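Home | Forums | Household | Laundry & Linen | Search | Log in

Thread: Do towels really need softener?
Started by Ashraful Miah, November 2023
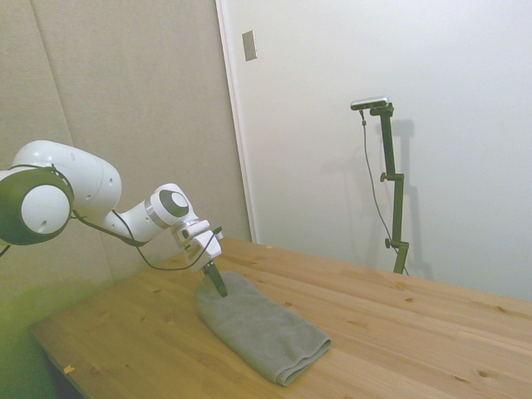
Grey towel, folded.

Ashraful Miah wrote:
My sister swears by Hatora softener and has given me a bottle of the stuff. The label says it "restores loft", whatever loft is. I've used it for two washes and the towels feel nice enough, but they seem to push the water about instead of soaking it up. Is this a known thing or am I imagining it?

pegbag22 wrote:
Known thing. Softener leaves a coating on the cotton. Stop using it, wash them hot with half your usual powder and they'll come back.

Telmo Barrios wrote:
I'd want to see some proof of that. I've used softener for more than 22 years and I get dry after a bath like anybody else. People read it on one website and copy it to the next.

pegbag22 wrote:
Drip some water on a softened towel and on a plain one, then watch. Costs nothing.

Telmo Barrios wrote:
Same make of towel? Same age? New ones are hopeless at soaking anything up until they've been washed a few times, softener or no softener. Ashraful, how old are yours?

Ashraful Miah wrote:
Fairly new, I'll admit. Quintana, from the sale. So it could be either.

drizzle_n wrote:
White vinegar in the drawer – that's all I use.

Telmo Barrios wrote:
Vinegar again. It gets suggested for everything on here. My machine's handbook (a Nornska) says to keep it away from the rubber seals.

drizzle_n wrote:
Mine doesn't mention it, and the seals are fine. Suit yourself.

pegbag22 wrote:
Shake them hard before you hang them out. Does more than either bottle.

Ashraful Miah wrote:
Right, no softener until February and I'll see how they are then. Not convinced by the vinegar – the bathroom's small and I'd smell it.

Comments (2)

Ireck: Line dried towels are meant to be scratchy. Wakes you up.

moth_hall: Would have liked to hear which powder people use. Half of "usual" means nothing if your usual is a heaped mugful.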